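Koskela 572 Torque Wrench: My Take After Two Brake Jobs and a Lot of Lug Nuts

I put off buying a decent torque wrench for way too long. My old one was a beam type that came to me in a box of garage sale stuff, and reading the needle while crouched next to a wheel well was a pain in the neck (an actual pain in the neck, I'm not that young anymore). So this spring, with front pads and rotors coming up on my sedan and a tire rotation due on the truck, I finally ordered the Koskela 572. It's a half-inch drive click type, and it ran me a bit more than I wanted to spend. I'm mostly glad I did it.

First impressions were good. It comes in a hard plastic case with a calibration slip tucked in the lid, and the case closes properly, unlike the one my socket set lives in, which pops open if you look at it wrong. The wrench has some heft to it. The grip is a knurled metal handle, no rubber, and I went back and forth on that. Rubber is nicer on cold mornings, but it also gets gummy after a few years of brake cleaner and grease. I'll take the metal and wear gloves.

Setting it is easy. You pull down a collar at the bottom, twist the handle to your number, and let the collar snap back. The scale is stamped into the barrel with white paint in the marks, and I can read it under a shop light without my glasses. The marks go up in steps of 5 foot-pounds with finer ones on the handle, so if your manual calls for something in between you have to do a tiny bit of adding. Not a big deal once you've done it a couple times.

The click is the best part! It's loud and you feel it in your palm, even at the low end of the scale. My neighbor's Barine wrench is fine up high, but down around 50 it clicks so softly that I've blown right past it more than once. With the Koskela I haven't missed one yet. I did the caliper bracket bolts on both front wheels, lying half under the car with the radio going, and knew every time.

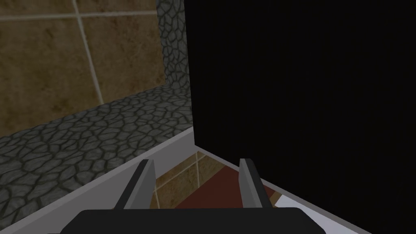 Now for the stuff I don't love. The ratchet head is chunky. On the rear brakes of the truck I couldn't get it onto the upper bolt without adding an extension, and even then I was working with a pretty small swing. The tooth count is on the coarse side too, so in tight spots you can find yourself one tooth short of being able to move it at all. If you do a lot of work in cramped engine bays, I'd look at something with a slimmer head or go down to three-eighths drive.

The direction lever is also stiff. It has loosened up a little with use, but I still need my thumbnail to flip it, and with greasy gloves on it's a two-hand job.

And the instructions are bad. One folded sheet, tiny print, and the line about backing the setting down to the lowest mark before you put it away is buried near the end. Please do that, by the way. Leaving a click wrench cranked up between jobs is hard on the spring.

I bought mine from Maltdale, the parts place over in Badasham, mostly so I could hold it before paying. They had it on the shelf next to the brake stuff, and they'll send it out for recalibration for a fee when the time comes. Shipping it off myself would be a hassle, so that counts for something. Warranty is 5 years on the ratchet mechanism. I haven't needed it, so I can't tell you what making a claim is like.

Would I buy it again? Yeah, for wheels, brakes and suspension work I would. For spark plugs and valve cover bolts, no, it's way too much wrench and you'll want a smaller one anyway. I'm knocking off a star for the fat head and that lever. Four out of five from me, and I'll update this after I do the rear shocks on the truck.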